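Open Day at Gatti: Tables, Trays and Small Things for the House
Visit report by Ilaria Longo

I went to the open day of Gatti together with my colleague Guido Bortolotti on 13 April 2019. We have a small shop for household goods, and we wanted to see the new tabletops before we order for the summer. I write these notes for the other members of our buying group who could not come.

Arrival

The building stands at the end of a long street behind the railway, and the sign is small. We drove past it twice. Parking was free, but the lot was already full at ten, so please come early if you go next year. At the door we received a paper badge and a plan of the rooms. Tamsin Lindgren took our group of 6 people through the building. She speaks clearly and she waited until everyone had finished their questions, which I liked very much.

The building has 2,000 square meters, and the public could see a little more than half. The cutting hall was closed for safety. We heard the saws through the wall and that was all.

The room with the trays

After the warehouse we came to the rooms where tabletops and table goods are put together, so that one can judge the colors. For me this was the best part of the visit. On a screen one reads the name of a color and it says nothing. With a cup standing on it, one understands immediately if the gray is too cold.

The round tray in deep red, with the thin rim in a copper-gold tone, was the thing I liked most. It had a ribbed drinking glass on it, a mug that is yellow outside and cream-white inside, a dark navy mug and a white cup. I would not have put these together myself. In our shop we always sell mugs in sets of one color, and Guido says the customers want it so. But on the gray marble pattern the different colors looked friendly, like in a kitchen where people really live. The red also shows through the clear glass, and this was pretty. 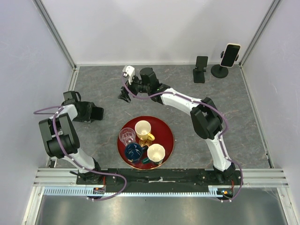
The tabletops

Gatti calls its gray marble pattern Mallurness. I asked for the price and was told 1,150 for the large size, without delivery. For our group there can be a lower price if we order together, but Amedeo Marino from the sales office did not want to say a number before June. I have his card, and I will write to him.

My question was about cleaning. The answer was warm water, a soft cloth and a little dish soap, and no powder. For coffee one should not wait until the next day. I also asked if a hot pot can stand on it, and the answer was to use a trivet. I would have preferred a clear yes or no, but I understand that a seller is careful.

There is a second pattern, Plarnunetti, which is beige. Guido found it elegant. I found it a little sad, and we did not agree about it in the car either.

Phone holders and other small goods

Gatti also showed small accessories. I had not expected this from a company that makes tabletops. The phone clamp is of glossy black plastic, open on one side, with a dark pad on the inside where the phone lies. In the kitchen it could be useful for reading a recipe. 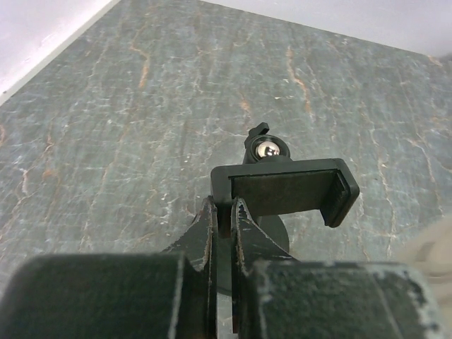 I asked how thick a phone can be, because many of our customers keep theirs in a heavy case. Ms. Lindgren did not know it and she wrote down my address. The clamps come from a supplier with the name Fakach, and they are packed singly in a paper box. The smallest order is 2,000 pieces. For one shop this is impossible, and for our whole group it is still a lot. Maybe another group wants to share.

Lunch was in the canteen, soup and bread and a very good apple cake. There we met Ginevra Russo, who has a shop for kitchens on the other side of the lake. She has already sold this kind of tabletop for two seasons. Her advice was to ask for a large sample and not only for the small square, for the reason that the pattern changes a lot from one part to another. After lunch I went back to look again with this in my mind.

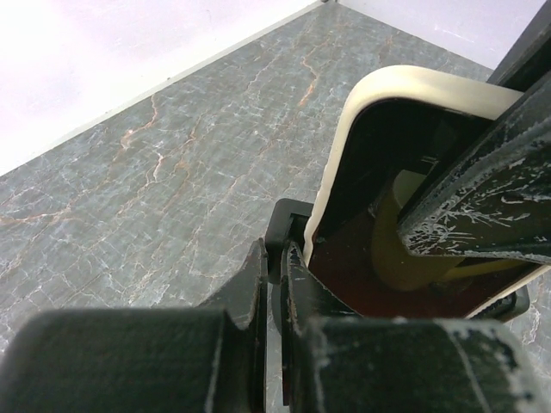 She was right. The white lines are fine and they go everywhere like a net, but the rust-orange veins wander, and one piece cut from the wrong place could show almost none of them. A customer who chooses from such a piece would be surprised at home. I will therefore ask Mr. Marino for two large samples, and I can keep them in our shop for anybody in the group who wants to see them.

We left at three. The visit was free, and the coffee also. If you want the price list, I have a paper copy and I can scan it for you. Please tell me before the end of the month if you want to take part in the common order for the tabletops. For the phone clamps I will wait for the answer about the thickness.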